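Two arms on one table: what are your reset rules?
Posted by Marta Hordiienko, Aug 22, 2020

I run a small two-arm setup and we're finally writing house rules so everybody works the same way. Right now one person tidies the table between runs and the next one doesn't. Do you go by a written sheet? And who's allowed to reach in while the motors are on?

Ilse Visser
Nobody reaches in with torque on, period. Park both arms, cut power, then move stuff. We also keep a 22 cm gap between grippers when both are working - tighter than that and ours start bumping wrists. Oh, and check your cables before every session!

Antonina Yatsenko
I'd write it per task. For our grocery task the sheet says the bag starts open, the plate sits to its right, and each arm keeps to its own side unless the task needs a handover. I swap the order of the produce every 6 runs and log it. Wipe the front rail too, because loose screws love to end up there. 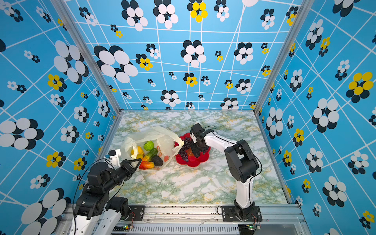
Olesia Zakharchenko disagrees about the fixed start, by the way, and says a sheet that strict teaches everyone to set up one layout forever. Her group lets the bag land anywhere inside a taped square and only writes down the failures. I still like mine, but try both for a week.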